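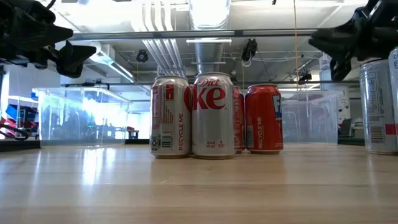 Larura Site Finder: a review from a small shop that needed a building

Larura sells itself as the tool that finds your next business location. You type in what you do, how many people you plan to hire and how much floor space you want, and it gives you a ranked list of towns with available buildings. A single-user plan costs $158 a month. I paid for three months while we looked for a second warehouse, and I canceled before the fourth.

I should say where I'm coming from. We repair and resell commercial shelving. We have 17 employees, a loading dock that floods, and a landlord who wants the place back. We are the kind of company a town's development office is polite to and then forgets. Larura's sales page says it was built for firms like ours. I have my doubts.

What you get

The map is good. It loads fast, the filters stay where you put them, and you can draw your own search area instead of choosing from a list of counties. Each building has a page with square footage, ceiling height, zoning, dock doors and a contact. You can save buildings to a folder and print the folder, and my business partner, who won't look at a screen after 4 p.m., liked that.

Then there's the Fit Score, a number from 1 to 100 that sits next to every town. The ads are all about the Fit Score. I couldn't find out how it's worked out. The help page says it weighs "labor, access, cost and momentum." I wrote to ask what momentum was and got a link to the same help page.

The Kever problem

Our top match was Kever, with a score of 91. On paper it had everything: low rent, a truck route, a big labor pool and four buildings in our size range. We drove out in February.

One of the four was leased. Another had been leased so long that the tenant had painted its name on the roof. The third was listed with 18-foot ceilings, which is true if you measure in the middle, between the ducts. The fourth was fine and is still fine, and it costs more than Larura said because the listing left out the common area charges.

As for the labor pool, Larura draws a circle by drive time and counts everybody inside it. For Kever, that circle takes in half of a much larger city on the other side of the river. I asked two business owners in town how many of their people came over the bridge. One laughed. The other said none, the toll saw to that. There is no toll field in Larura.

The incentives tab

This is where I'd be most careful. The tab lists grants and tax breaks by town and adds them up into one cheerful green total. Of the 13 programs shown for Kever, we could have applied for two. Several were only for manufacturers, and we don't count as one. One needed a building of our own. One had closed to new applicants. The green total included all of them.

A tax break you can't get is worth nothing, and a tool that charges by the month ought to check the closing dates.

Compared with what else is out there

Pralov does much the same job for less money. The map is slower and the design is ugly, but every listing shows the date it was last confirmed, so you know when you're looking at something stale. It has no score at all. I ended up trusting it more.

We also paid Ó Briain, a small consulting outfit, a flat $2,000 for a shortlist. That sounds steep next to a monthly plan. They called every landlord first, told us to drop Kever, and sent back three towns, one of which Larura had ranked near the bottom. We're talking to the owner of a building there now. I'm not ready to call it a win – the roof inspection hasn't come back.

Support and canceling

Replies came within a day and rarely answered the question. Canceling took two emails and a phone call, during which I was offered a free month. Export your saved folder before you cancel, as it goes away with the account. Mine did.

Rating

Two stars out of five, both for the map. If you have a real estate person on staff who will call and check every line, you might get your money's worth out of one month. I wouldn't sign up for the annual plan.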